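From: Clyde Schumacher
To: Romer Woodturners list
Subject: Re: Finish for maple boards

Chantelle Mtshali wrote:
> Has anyone used plain mineral oil on maple? Mine looks dull
> after 12 washes and I'd like to sell a few in September.

Chantelle,

I use it on all of mine. Put on a heavy coat, leave it 30 minutes, wipe it off, and do it again the next day.

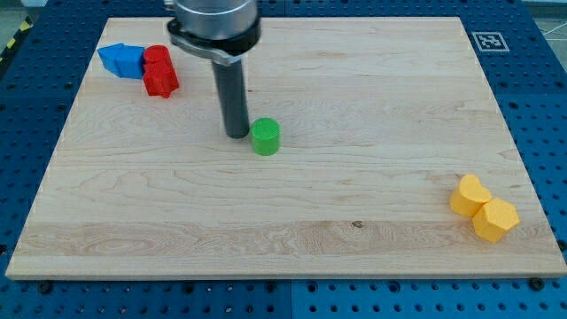 If it still looks dull after that, sand with 220 and start over. Archie Haldane adds beeswax, one part to four of oil. I have a spare tin if you want to try it before you buy any.

Clyde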